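Court Diversion Desk, Rerkside: where we are at the end of April

Hi all, and thanks for being patient with me on this one. I wanted to wait until the March numbers were in so you'd get the whole stretch in one go, and they came through from the clerk's office at 4:30 yesterday afternoon, so here we are!

The big number first. We've now screened 309 misdemeanor files since your grant started paying for the desk. Most were shoplifting, trespass and driving on a suspended license (so many suspended licenses). The screening form is down to two pages, and the intake folks have stopped grumbling about it, or at least they've stopped grumbling to me.
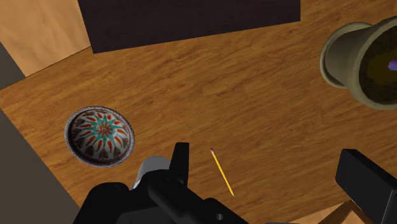 We did hit a snag with the referral letters. The old version told people to "appear for assessment," and plenty of them read that as another court date and stayed away. I rewrote it in February with a phone number right at the top, then had it translated by Fikre, the language service the public defender's office already uses. They were quick and they came in under the quote, which I'll happily take.

Staffing is okay but thin. We have 8 trained screeners on the list and I can count on maybe half of them in any given week. One moved over to the felony unit, and I'm still waiting on HR to post her spot. If you have any pull there, please use it.

Now the case tracking system. I know you asked about Sustex last time, and I'd love to say it's done. We can log a referral and close one out, but the reminder texts still don't go out on their own, so I'm sending them by hand before lunch every day. The vendor says the fix is in the next update. I've heard that before, so I'm keeping my spreadsheet! 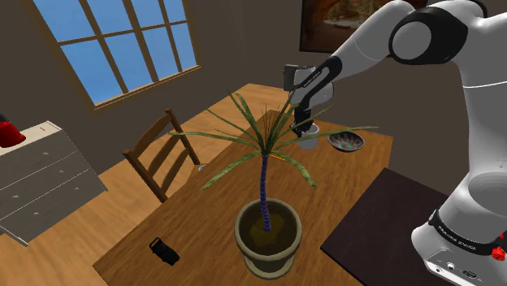 On the money side, we're a little under on travel and a little over on printing (the letters again). I'd like to move the leftover travel money across if that's all right with you, and I've put the form in the shared folder for a signature.

The Brukell courthouse wants to try the same setup. I sat down with their people in March and they had 19 questions typed up, mostly about who gets to see the screening notes once a case is dismissed. Fair question, and our written policy is fuzzy on it. I have a draft paragraph with the county's lawyers now and will send it along when they've marked it up.

Next report comes in July. Call me before then if you want to talk about Brukell, mornings are best.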